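Right hand drops out mid-grasp, left keeps going

Forum > Bimanual setups > Faults and safety
11 replies

feltmat
We have a fault on our two-arm tabletop setup that I can't pin down. The right hand loses comms for a moment during a grasp, goes limp, then comes back and closes to the last commanded position. The left arm doesn't notice and carries on with its half of the task. Last time the right hand closed on a bottle that had already tipped against the thumb, and the bottle went off the table. Nothing broke, but one of us had been reaching in to straighten something a moment before.

The log says "hand_r: frame timeout" and then "hand_r: resume". Out of 1,288 grasps in January it happened in 8. All of them were on the right side. The hand firmware is whatever came with it and the control stack is Dimdale with our own planner on top.

Things I have already done: swapped the hand controllers left to right (fault stayed on the right), replaced the USB adapter, lowered the command rate.

okt_servo
If you swapped controllers and it stayed on the right then it's cable or power. Where does the cable go after the forearm?

feltmat
Down in a loop off the forearm and then to the floor. Same idea on the left but the loop is shorter.

okt_servo
Then wiggle test. Arm in hold, hand idle, somebody moves the loop with a plastic rod while you watch the frame counter.

bramblewick
I'd worry less about the cable and more about "resume". A hand that drops out and comes back should not move until something tells it to. Closing on a stale target is a safety problem even if the cable is perfect. Dimdale has a setting for this, hold_on_reconnect, and it ships turned off.

feltmat
I know about the setting. We turned it off on purpose. With it on, every short dropout stops the whole run and somebody has to clear it by hand.

bramblewick
Yes, it's supposed to. You said a person had an arm in there.

feltmat
A moment before. Not during.

gantry_goat
I'm with bramblewick on this one. We had the same argument in our group and settled it by stopping both arms whenever either hand reports a timeout. It costs us time. I can live with it.

okt_servo
Stopping both isn't always right either. If the left is holding something heavy over the table and you cut it, you have a different problem. Hold position, don't cut power.

gantry_goat
Hold position is what I meant.

feltmat
OK, did the wiggle test. No timeouts in ten minutes of moving the loop with the arm parked near the body. Then I put the arm out over the far right of the table and got two in the first minute. So it depends on reach. The layout we use for the pick runs is below. The far right items are the ones that go wrong, mostly the wipes and the small container behind them. The tube in the middle has never failed.

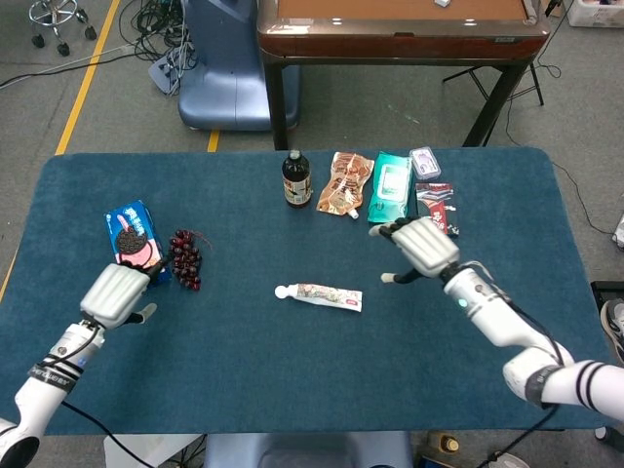
Pick layout, both arms over the table.

okt_servo
That fits. At full reach the loop pulls on whatever is fixed at the other end. Is there strain relief at the wrist connector or only the clip on the casing?

feltmat
Only the clip. I took the connector off and one of the pins is pushed back a little. The latch still clicks, so it had looked fine to me.

okt_servo
There you go. Replace the connector, don't try to pull the pin forward. Rarnero sells the short locking kind with a screw collar. Leave enough slack that the loop still hangs at full reach.

wrenchless
Also look at the cables on the floor while you're at it. Mine got stepped on and I had the same timeout with a perfect wrist connector.

feltmat
Update. New connector, longer loop, a tie on the forearm. 1,042 grasps since then and no timeouts. I'm calling the comms fault fixed.

bramblewick
Good. Did you turn hold_on_reconnect on?

feltmat
On while anyone is inside the tape. Off for unattended runs.

bramblewick
So now it depends on somebody remembering to switch it. I would leave it on all the time and accept the stops. With no timeouts it won't cost you anything.

feltmat
Fair point on the cost. I'll run it on for a month and see how many stops we get.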